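Cahier d'atelier, Clundwood
23 avril 2022
Pince à main : doigts Carnico contre doigts Duman, suite

Reprise des essais laissés en plan depuis janvier, quand le câble avait rendu l'âme et moi avec. 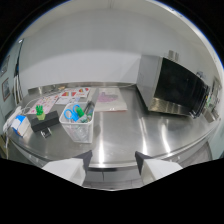 Réglages du jour : ouverture maximale au départ de chaque essai, exposition bloquée, enregistrement lancé avant de bouger la main (leçon apprise à mes frais, voir les pages précédentes, celles avec les jurons). Le plan de travail est en inox, ce qui plaît beaucoup aux gens de Dandovham et nettement moins au suivi visuel. Il s'accroche aux reflets des plafonniers comme à des amis d'enfance.

Ciseaux bleus, pris par les anneaux : Carnico passe sans histoire. Duman les saisit aussi, puis les fait pivoter avec une lenteur de majordome avant de les rendre au panier. Six essais chacun, même comportement à chaque fois. Au moins c'est reproductible.

Bâton à capuchon vert : facile pour les deux. J'ai failli me croire compétent.

Petit cactus vert : les bras arrondis fuient sous les doigts si on serre par le haut. Par le socle, ça tient. Noter pour la démo : TOUJOURS par le socle.

Feuilles : rien à faire, ni l'un ni l'autre. La pochette plastique glisse sur l'inox avec une élégance que je n'obtiens de rien d'autre ici. À retenter avec une bande de silicone au bout du doigt, ou à rayer discrètement du protocole.

Côté caméra, l'objectif très grand angle montre tout, y compris ce que je préférerais ignorer. Bords très déformés, centre propre. La dérive de pose devient gênante au bout de 10 secondes face au mur blanc. En gardant le micro-ondes dans le champ, elle se calme. Le micro-ondes est donc promu repère visuel, sans augmentation.

Essai 3464 à jeter, j'avais oublié de remettre l'horloge à zéro. Les autres sont copiés sur le disque.

À faire :
resserrer la vis du doigt gauche
imprimer une cale pour les Duman
demander à Carnico si leur limite de 300 g compte le doigt ou seulement l'objet (la notice a un avis par page)
refaire la série ciseaux, plafonniers éteints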